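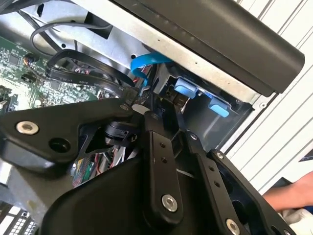
Inside the case of a desktop computer.

I read all 60 pages of the new integrity charter from Jarard council over two pots of tea, and I'm still waiting to be impressed. It has a lovely foreword. It has a gift register, with a limit of $100, and a hotline that closes at 4:30.

What it doesn't have is anyone outside the building checking the work. Complaints go to the general manager, whose office also signs off on contracts. Hmm.

Novach tried much the same thing a while back — 213 complaints, 20 looked into, and no findings published that I could dig up. Maybe ours will go better. I'd like to see the tender list online first, with the losing bids, before I clap for anybody's foreword. Submissions close in April and mine's half written.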